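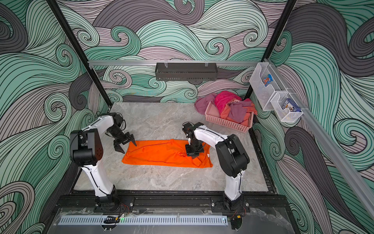

FOLDING AREA CHECKLIST, RARGATE LAUNDRY ROOM

Inspected: October 23, 2018
Checked by: Ermira Babić
Second pair of eyes: Sorin Lazarević
Marks used: OK / OK with comment / Needs doing

What a good round this was! The folding area has come on a great deal since March, and I've left longer comments than usual in places where I think other rooms could copy what's going on. Anything marked Needs doing has a name beside it.

1. WORKTOP

1.1 Surface clean, no grit or sticky patches
OK. Wiped it with a white cloth and the cloth stayed white. Lovely.

1.2 No chips, splits or raised edges that could snag fabric
OK with comment. Ran a pair of old tights over the whole top (best snag test there is) and they didn't catch once. The grey marble pattern does hide small marks, so please feel for damage with your hand as well as looking.

1.3 Surface dry before clothes go on it
OK. I'd still like a dry cloth kept within reach. The one we had has wandered off to the sinks again. Sorin is bringing a new one.

1.4 Top steady when leaned on
OK. No rock at all.

2. WALLS AND SURROUNDINGS

2.1 Wall covering firmly fixed, no loose corners
OK. I pressed along every join I could get to. And can I just say how much I enjoy these walls – big curling waves in mint, mauve and charcoal, after years of magnolia everything! It's a cheerful place to deal with washing.

2.2 Wall covering free from damp or mould
OK. Checked low down at the back too, where the old paper used to bubble.

2.3 Lighting good enough to see stains and small tags
OK with comment. Read the care label on a black sock without squinting. The tube over the door has a slight flicker, so that's gone to Ilir Kolev for the next visit from Clekach.

2.4 Floor clear between the door and the folding area
OK. Measured the walkway at its narrowest point, 100 cm.

3. BASKETS AND WAITING CLOTHES

3.1 Basket sound, no cracked plastic or sharp bits
OK. The pink one is a gem. The holes in the sides let air through, and I found no splits along the rim or in the base.

3.2 Basket filled no higher than the rim
Needs doing (Lumturie Delić). Our one proper black mark. The pink basket was heaped well over the top, magenta in the middle, mauve hanging over one side and coral over the other. Very pretty, but a sleeve trailing over the edge is how things end up on the floor and back in the wash. Please split a load like that between two baskets. There are spares under the shelf by the dryer.

3.3 Basket stands well in from the edge
OK with comment. Back right of the worktop is a good spot for it. Keep it there when you lift things out, and steady it with your other hand if it's full.

3.4 Clean and dirty washing kept apart
OK. The new labels from So-yul Geum are big, bold and impossible to miss. Thank you, So-yul!

4. LAYING OUT AND FOLDING

We used a bright orange short-sleeved T-shirt for this part. I'd recommend a strong colour to anyone doing the same check, as every crease shows up against the grey.

4.1 Garment laid with room to spare on all sides
OK. A T-shirt fits comfortably. Bath sheets are another matter and should go to the long table.
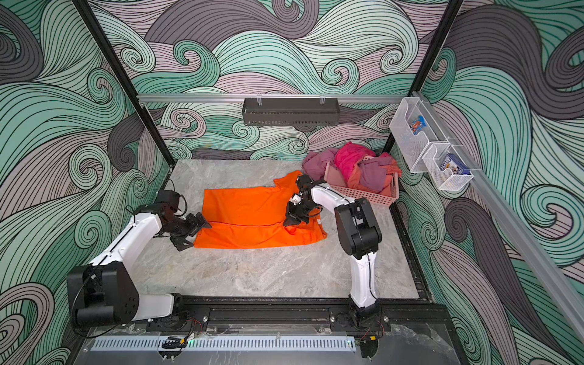 Orange T-shirt laid out on the worktop, item 4.1.

4.2 Sleeves out and lying flat before the first fold
OK with comment. Look for a sleeve that sticks up, or one that has tucked itself underneath. Smooth from the collar outwards and it nearly always sorts itself out.

4.3 Hem straight, not doubled under
OK with comment. A turned hem gives you a lump in the finished pile, and then the whole stack leans. Slide a flat hand along the bottom of the shirt before you go any further. Two seconds!

4.4 Pockets emptied, pins and badges removed
OK. T-shirts are easy, but aprons are the ones to watch. The little dish for found items had a hair grip, a button and a pen lid in it, so people are clearly checking.

4.5 Tag and care label still attached and readable
OK with comment.

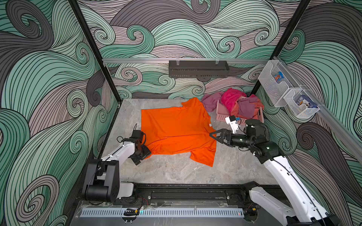
A loose tag goes in the mending tray with the garment, please, and should never be pulled off. Without it the next person has to guess at the wash, and we all remember the grey cardigan. I'm told the Softić labels hold up best at 30 degrees, and the ones I looked at were still easy to read.

4.6 Finished pile no taller than the shelf mark
OK. Neat as anything. I counted 62 folded items on the shelves and every stack was under the line.

5. PEOPLE AND COMFORT

5.1 Worktop at a sensible height for folding
OK. Sorin is tall and I am not, and we were both happy with it.

5.2 Breaks taken on long folding sessions
OK with comment. The sheet says 30 minutes at a go. Everyone I asked knew the number, which made my morning. Shake your hands out and have a stretch.

5.3 Long hair, lanyards and loose cuffs kept out of the way
OK. Spare hair ties are on the hook. Help yourself.

5.4 First aid box in place and in date
Needs doing (Sorin Lazarević). Box is there, but we're out of small plasters. On the Broltora order already.

TO DO BEFORE THE NEXT ROUND

Basket filling, item 3.2 – Lumturie
Flickering tube, item 2.3 – Ilir
Dry cloth and plasters, items 1.3 and 5.4 – Sorin

Two items marked Needs doing in the whole area is our best result yet. Well done, all of you! If you spot something I've missed, write it on the back of this sheet and put your initials next to it.

Signed: E. Babić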